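McIver Planner: Frequently Asked Questions

By Greer Chisholm
Last updated October

Print this page | E-mail this page

We get a lot of mail about McIver, and we love reading it! These are the questions that come up most. If yours is missing, write to us at the address at the bottom.

What does McIver do?

It plans motion for robot arms. You give it a goal, such as "pick up that thing and put it in the pan," and it works out a path for the arm that keeps clear of everything else on the counter. It also decides when to open and close the gripper. It does not do the seeing. For that you need a perception package, and most of our users run Hisura.

Do I need a real arm to try it?

No, and please don't wait for one! The download comes with 15 kitchen scenes that run in simulation on an ordinary desktop machine. Murdo Guthrie built nearly all of them, and he is still adding props.

How fast does it plan?

On our test machine a typical pick takes 66 milliseconds to plan. Crowded scenes take longer. If yours feel slow, turn on path caching first — it makes a huge difference when the arm keeps returning to the same spot.

Why does my arm stop just short of the object?

Nine times out of ten it's the safety margin. The default is 8 millimeters, and that's too much for flat things lying on a board. Lower it for the object you want to grab and leave it alone for everything else. Sudheer Warrier wrote a lovely short guide to this in the docs folder, under "margins."

Can it plan with something already in the gripper?

Yes, and this is the part of the new release I'm most excited about. Once the gripper closes, the held object becomes part of the arm's collision shape, so the planner knows a slice of something is sticking out past the fingertips. Call attach() after the grasp and detach() after the release. In the kitchen scenes you can pause at any point with the item held over the cutting board, change the goal, and plan again from there.

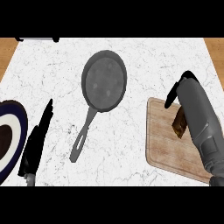
What about pans with long handles?

Handles used to be a pain. The old version wrapped each pan in one big box, and half the counter became off limits. Now the body and the handle get separate shapes, so the arm can pass through the space beside the handle. Old scene files need to be converted once with the fixscene tool.

Can I log every plan?

Sure. Set log_plans to true. The log keeps the last 200 plans and then starts writing over the oldest ones, so copy out anything you want to save.

Who do I ask about the Sanosetti gripper driver?

Hamish Galbraith looks after it. Put "driver" in the subject line and your message will get to him.

Contact: help@mciver-planner.example | Copyright McIver Planner team | Back to top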